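Remell Iten shelving unit, white

Home › Storage › Open shelving › Iten

In stock for delivery. Flat-packed.

Iten is an open shelving unit with a worktop-height section built into its lower half. It's meant for a study, a shared living room or a child's bedroom where there is too much for a bookcase and not enough room for a bookcase and a desk. The upper part holds books and the things people like to have out on show. The lower part has a deeper opening, with a flat surface at the bottom where you can stand drinks, put down a basket or sort the post.

The unit is white throughout, with closed backs to the compartments. An upright divider separates the wide left-hand compartments from the narrower ones on the right, and the fixed boards tie into it. The front edges are square and fairly thick, so labels and clip-on lamps sit flat against them. A clip with an opening under 20 mm may not go over the board, so measure your clip first if you already own one.

The depth is 300 mm inside. That takes most hardbacks, ring binders and A4 file racks with space behind for a cable. The upper compartments have a clear height of 317 mm, enough for a lever arch file standing up or for a large drink bottle with its cap on. The top is open, so the height there is whatever you have below the ceiling.
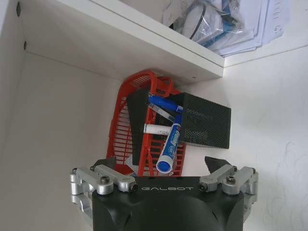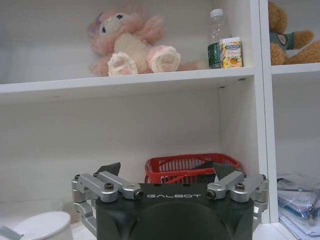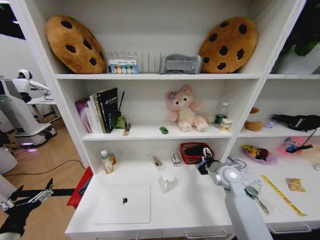
Page text by Heidrun Bachmann | Fitting notes by Meirion Wynne

The unit is shown in use, with both parts filled. On the top level are two round cushions made to look like chocolate-chip cookies, with a clear file rack and a folded grey pouch between them. Large, light things such as cushions are well suited to this level. Heavy things are not, and we ask you to keep boxes of paper and small appliances lower down.

Books do best at the left end of the middle shelf, where the side panel holds them up. If the row is short, put something with a bit of weight at the open end or use a bookend. Pen pots and small cars can go in front of taller things without being lost, as the shelf is deep enough for two rows of small items. Soft toys can sit against the back panel with their feet towards the edge, and a bottle or a carton of juice can go next to them.

Baskets

The lower opening takes a basket at the back and still leaves a usable strip of worktop at the front. The red one in the pictures is not part of the unit and we don't sell it. Any basket less than 300 mm deep will stay within the sides. We'd suggest one with a rounded rim if you plan to pull it in and out a lot, as sharp corners mark the surface over time.

An open pen holder can go inside a larger basket, which keeps markers and pens together if you carry the whole thing to the table. Check that the basket has a flat base, or the holder will tip.

The Iris insert, sold separately, is a shallow tray with low dividers that fits the narrow right-hand compartments. It is useful for chargers, keys and sticky notes — anything small that ends up in a heap otherwise. Iris comes in white or pale grey and needs no fixing. It does reduce the clear height of the compartment, so don't order it for a space where you want to keep tall bottles.

Putting it together

You need a crosshead screwdriver, a rubber mallet and a drill for the wall fixings. Everything else is in the box. Two people should allow an evening for it. One person can manage most of the work but will need help to stand the unit up.

Lay the side panels on a blanket or on the opened carton, with the drilled faces up. Fit the metal pegs first and don't tighten them fully until all the fixed boards are in place. The divider has a top and a bottom, marked with a small arrow on the hidden edge. If the arrow ends up pointing at the floor the holes will look right at the top and be out of line at the bottom, and you'll have to take the divider out again.

Slide the back panels in before the top goes on. They are a close fit by design. If one sticks, loosen the pegs on that side by half a turn and try again. Please don't force a panel with the mallet — the mallet is for the dowels.

Stand the unit up, push it to within 100 mm of the wall, and fit the brackets to the back of the top board. Then push it home and screw the brackets to the wall. The unit must be fixed to the wall before anything goes on the shelves, in every room and on every type of floor. Screws and plugs for solid walls are supplied. For plasterboard or lath and plaster you'll need other fixings, and a hardware shop can advise on those.

Weight

The whole unit carries up to 80 kg when it's fixed to the wall and the load is spread out. Put the heaviest things in the lower section. The worktop is for everyday items and light work at arm's length. It isn't a seat or a step.

Cleaning

Wipe with a damp cloth and dry afterwards. A drop of washing-up liquid is fine. Don't use scouring pads or cream cleaners, which dull the white. For pen and pencil, try a clean white eraser first and then a little surgical spirit on cotton wool, testing it somewhere out of sight. Spills on the worktop should be wiped up soon, above all near the joint with the back panel. A coaster under cold bottles and cups saves trouble.

Using Iten with other ranges

Iten lines up with the Kälin desk along the front edge if the two stand side by side. The heights differ slightly, so they don't make one continuous surface. The whites match under daylight. Under warm bulbs Kälin looks a shade creamier, and customers who want an exact match should ask for a sample of each before ordering.

Delivery and spares

The unit comes in two cartons, delivered together to the ground floor. Please check the contents against the list on the first page of the leaflet before you start. Missing pegs, caps and brackets are sent free by post. Orders for spare parts that reach us by Monday midday go out the same day.

Back panels and single shelf boards can be bought on their own. When you order, give us the four-digit number printed on the underside of the lowest board.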